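The night bus to Gurnen
15/12/2022

I trained as a nurse in my forties, which my family put down to a funny turn. I'd spent years doing the books for a carpet warehouse and quite liked it, and then my mum spent a winter in hospital and I found I was more interested in what the nurses were up to than in anything I was being paid to do. So I applied to Punberg, got in (to my horror) and started that October with a new rucksack and reading glasses on a string.

The first thing you learn is how to make a bed. I thought I knew! I was wrong about the corners, wrong about the pillows and very wrong about how long it should take. Our tutor had us do it over and over until my back gave out and hers plainly hadn't. The second thing you learn is that 400 pages of anatomy will not go into a middle-aged head on the bus, however early you get on.

My first long placement was at Gurnen, a cottage hospital at the far end of the valley with one ward for older people, a minor injuries room and a kitchen that did a lovely rice pudding. I was on nights. There were 200 steps up from the bus stop, or so everybody on the ward told me, and I can believe it. I used to arrive puffing like a steam train and have to sit in the linen cupboard before handover so the patients wouldn't see me.

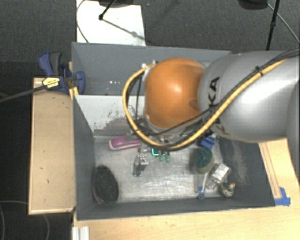
Nights suited me, oddly enough. People talk at three in the morning in a way they never do at visiting time. I heard about wartime weddings, a stolen pony, a sister who went to Canada and wrote twice. One lady wanted her hand held but didn't want any chat, and told me so very firmly, so we sat there in perfect silence until the tea trolley came round. I've thought about her a lot. At college we'd had a whole module on communication and I don't remember much in it about keeping quiet.

It wasn't all cosy. I cried in the car park at Punberg after my first drug calculation exam, which I failed, and again after the resit, which I passed. Money was dreadful. I'd saved £2,624 from the warehouse and thought it would see me through to the second year, and it was gone before Easter, mostly on bus fares, shoes and a boiler part. If you're thinking of doing this at my age, sort your boiler first.

I qualified this summer and I'm now a community nurse, so the bus has been swapped for a very small car. My patch runs from the edge of Punberg out past the reservoir, and it's mainly leg dressings, insulin and catheters, with a fair bit of looking for lost spectacles. I know which gates stick and which dogs mean it. Some mornings I'm the only person a patient will see all day, and it's hard to get back in the car when the next visit is already late.

Would I have been better off starting at eighteen? My knees say yes. But I'd have been a terrible nurse at eighteen, all elbows and opinions, and I'd never have dared sit still with that lady at Gurnen. I've got a student of my own coming out with me after Christmas. She's nineteen and she's already asked if there's anywhere on the round to get a decent sandwich, so I think we'll get on.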